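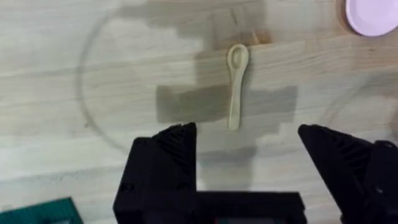 # Jarkdale Juniors: where we are at the halfway point

Hi all,

You asked for a midyear update on the grant and I'm a little behind with it, sorry. We had two home tournaments back to back and I was lining fields when I should have been typing. It's 08/02/2026 as I write, and the numbers below run through the end of December unless I say otherwise.

Quick reminder of what the money was for: getting our girls' soccer program from something we squeezed in around the boys' schedule to a program with its own teams, its own coaches and its own field time. Visen agreed to fund the first full year, with a look at the halfway mark before the second payment goes out. So this is the look!

## Players

We have 261 girls registered. The plan I sent you had us getting there by the end of the year, so I'm really happy with that one. Most of the growth is in the under-10s and under-12s, which I expected, and we finally have enough under-16s to put out a proper team without borrowing players from the age group below every weekend (which wore everybody out, mostly the younger ones who were playing twice).

Under-14 is the weak spot. We started the season with two squads and merged them into one in the fall. A few girls moved over to Histon, who play in a higher division and train an extra night, and a few picked volleyball. I don't blame any of them, but I'd like to give that age group a better reason to stay. More on that under "Next."

Attendance across all sessions came to 1,379 player check-ins for the fall block. I don't have a good number from the year before to set next to it. The old sign-in was a clipboard, and half the pages got rained on. From here on we'll have a real comparison.

## Coaches

We now have 19 coaches working with the girls' teams, counting assistants. Five of those finished their entry-level badge on your money, and two more are signed up for the spring course. I'd budgeted for more than that. The course we wanted filled up in a hurry and the next nearest one was a long drive over two full weekends, and that's a lot to ask of people with kids and jobs. The leftover is sitting in the training line and I'd like to keep it there for spring if that's okay with you.

What I didn't plan for was how much the newer coaches wanted to watch each other work. We started pairing teams up on one end of the field for the last part of practice, just so the coaches could see how somebody else runs a finishing drill or gets a bunch of eight-year-olds to stop talking. It costs nothing and I think it's helped as much as the badges have. I'm going to keep it going.

One coach stepped down in the fall. The assistant took over the team and the parents were great about it.

## Fields and lights

Okay, the headache. The main field at Tseng Park was supposed to be ours two evenings a week from the start of the season. We got one. The second evening was still held by an adult league whose permit ran longer than the parks office had told us, so we spent the fall doubling up on the small field. It was crowded. The under-16s trained on a space I'd call fine for under-10s, and it showed in their games early on — they played everything short and got caught out whenever a team hit the ball over the top.

That permit has now run out and I have the second evening in writing for spring. I asked for it in writing this time.

The portable lights came and we love them. They let us hold practice right through the dark part of the year when we used to shut down for weeks. One of the towers has a mast that sticks when you crank it up, and the supplier is swapping the part under warranty. We've been parking that one by the gate and using it at half height.

## Games and results

I know results aren't in the grant targets, but everybody asks! The under-12s finished second in their group and lost the deciding game on a late penalty kick. (It was a foul. I've made my peace with it.) The under-10s don't keep standings, though every kid on the team could tell you the score of every game. The under-16s lost their first four and then started to look like a team, with three wins before the break, including one away at Histon that I'll be talking about for a long time.

The under-14s had a hard fall. A thin bench and a merged squad meant a lot of tired legs in second halves. They kept showing up, and their last two games were close.

## Money

Short version: we're under budget overall, over on one line, and nothing needs rescuing.

| Line | Status | Comment |
|---|---|---|
| Coach training | Under | Carrying over to spring course |
| Field rental | Under | Only had one evening at Tseng Park |
| Lights | On budget | Warranty repair at no cost to us |
| Uniforms and balls | Over | More players than we ordered for |
| Fee help for families | On budget | Expect more requests in spring |
| Referees | On budget | |

The uniform overage comes straight from having more kids sooner. I ordered once in the summer off the old forecast, then had to place a small second order, and small orders cost more per shirt. Next time I'll order extra in the common sizes up front. I'd like to cover the difference from the unspent field rental, and I need a yes from you before I move it.

On fee help, I changed the form. The old one asked for a whole page of household information and I'm convinced it scared people off. Now it's a checkbox on the registration and a quick phone call. We had families use it this fall who have been with the club for years and never asked before. I think that may be the best thing we did with the grant so far, and it was mostly a matter of deleting questions.

## Next

Between now and summer I want to:

- Get the second evening at Tseng Park running from the first week of spring practice
- Put the two signed-up coaches through their badge and find more for the places left in the budget
- Give the under-14s an optional extra session, open to the older under-12s too, so the step up isn't such a shock
- Run a free come-and-try day at the Jarkdale elementary school field
- Send a short survey to the families who left, including the ones who went to Histon

The extra under-14 session is the only new item. It isn't in the original plan. I can pay for the coaching time out of the training line if the spring course comes in where I expect, but I'd rather ask now than surprise you in the final report.

## What I need from you

1. A yes or no on moving unspent field rental over to uniforms.
2. A yes or no on holding the leftover training money until spring.
3. Your thoughts on the under-14 session.
4. The date for the second payment, so I can put down the deposit on the spring fields.

If anyone from Visen wants to come out and see a practice, please do. Come on the evening we have all the age groups there and dress warmer than you think you need to. There's usually coffee by the equipment shed, and the under-10s will try to get you to play goalie.

Attendance sheets and receipts are in the shared folder. The October referee receipts are filed under November, I'll fix that this week.

Girls' program lead, Jarkdale Juniors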